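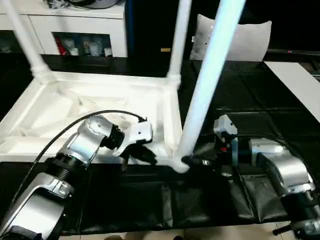
Cleaning and Fixing Plastic Chairs

Molded plastic chairs take more abuse than anything else in the yard or the kitchen, and most of them get thrown out years before they need to be. Dirt, wobble, scratched floors and chalky surfaces can all be dealt with at home in an afternoon. These notes cover white and light-colored chairs in particular. Dark ones fade differently and are harder to bring back.

Start with the underside

Turn the chair over before you do anything else. Most of the dirt on a molded chair collects underneath, between the support ribs, where rain splashes up and spiders move in. Put it on something soft. An old yoga mat, a folded blanket or a piece of carpet pad will do. Glossy plastic scratches easily, and grit on a bare workbench will mark the seat while you are leaning on the legs.

Brush out the loose dirt dry. A stiff paintbrush, 1 inch wide or so, gets into the corners better than a rag. Wetting dry dirt first only turns it into mud that packs into the ribs. If there are wasp nests, scrape them off with a putty knife early in the morning and check that they are empty first.

Once it is brushed out, look for cracks. They usually start where the leg meets the seat, or at the end of a rib. Run a fingernail across any line you are not sure about. A scratch feels shallow and a crack catches the nail. If you find a crack at a leg joint, stop there and see the section on repairs before anyone sits down.

Washing

For ordinary dirt, use a squirt of dish soap in half a bucket of warm water. Do the underside first, then flip the chair and do the legs, the seat and the back, in that order. Work in shade. Soap that dries on hot plastic leaves streaks you will have to wash off again.

For gray or green film, mix baking soda with just enough water to make a paste, spread it on with a sponge and leave it for 30 minutes. Keep it damp. Scrub with a nylon brush and rinse with a hose. Green film in the texture of the seat may need a second round.

Oxygen bleach powder works on the stains that baking soda leaves behind, mostly leaf tannin and sunscreen. Follow the amount on the tub. Chlorine bleach will whiten a chair quickly, but used over and over it leaves the surface dull and it kills whatever grass you rinse it onto. If you do use it, never mix it with ammonia, vinegar or any other cleaner.

Skip scouring powder and steel wool. They take off the gloss, and once the gloss is gone the chair picks up dirt twice as fast. The white melamine sponges are a mild abrasive too. They are fine for a shoe mark but not for a whole seat.

Chalky or yellowed plastic

If your hand comes away with white powder on it, the top layer has broken down in the sun. Washing won't cure that. You can wet-sand it with 300 grit, going lightly and rinsing often, and then move up to something finer if you want a smoother feel. Wear a dust mask if you sand dry. The chair will look flat when you finish. A coat of car wax or a trim restorer brings back some shine. I have used the Flasari paste for this and it holds up for most of a summer. Keep wax off the seat itself, or people will slide.

Yellowing that goes deep can't be scrubbed out. Paint is the only answer, and it has to be a spray made for plastic. Wash, sand, wipe with rubbing alcohol, let it dry fully, then put on three thin coats. Thick coats run down the ribs and stay tacky for days.

Wobbles

Check the floor before you blame the chair. Move it to a flat spot you trust, such as a garage slab or a kitchen counter, and press down on each corner in turn.

If the chair really does rock, see whether a foot cap is missing. Replacements are sold by the bag. Measure the leg end across the outside and take the measurement to the store, or take the whole chair. Nodness makes a soft cap that stretches over odd sizes, which helps with older chairs that match nothing on the rack. A drop of dish soap inside the cap lets you push it on by hand.

A leg that has bowed outward can sometimes be coaxed back. Pour hot tap water over the bent part for a few minutes, push it slightly past straight, and hold it there while someone runs cold water on it. Do not use a heat gun. It softens one side first and the leg folds.

Cracks

Small cracks in the back or the arm can be stopped by drilling a tiny hole at each end of the line and filling it with a glue rated for polypropylene. Ordinary super glue will not stick without the primer that comes in the two-part kits. Look for the recycling triangle under the seat. A 5 means polypropylene, and that is what most stacking chairs are made of.

Do not repair a crack in a leg or at a leg joint. A glued leg may hold a bag of potting soil and then let go under an adult. Cut up the chair for scrap plastic or use the seat as a tray under flowerpots.

Protecting the floor

Hard plastic feet will mark vinyl and soft wood. Stick-on felt pads come off round feet within a week or two, so use slip-over ones indoors. The Letaser sleeves have a felt bottom and can go through the wash in a mesh bag. Vacuum the felt when you do the floor. A bit of sand caught in it does more harm than a bare foot would.

Stacking and storing

Dry the chairs before stacking them. Two wet chairs pressed together grow mildew on the parts that touch, and it is hard to get out of the texture. Stand them on edge overnight if you can.

Six to a stack is plenty. The ones at the bottom of a tall stack spread at the legs, especially in a hot shed. If stacked chairs get stuck, put a towel between them next time and pour cold water into the top seat to loosen them now.

Bring them in for winter if there is room. Cold plastic is brittle, and a chair that takes a kick in July will split from the same kick in a freeze. Mine come out again in May, get the dish soap treatment, and have their leg joints checked before they go back around the table.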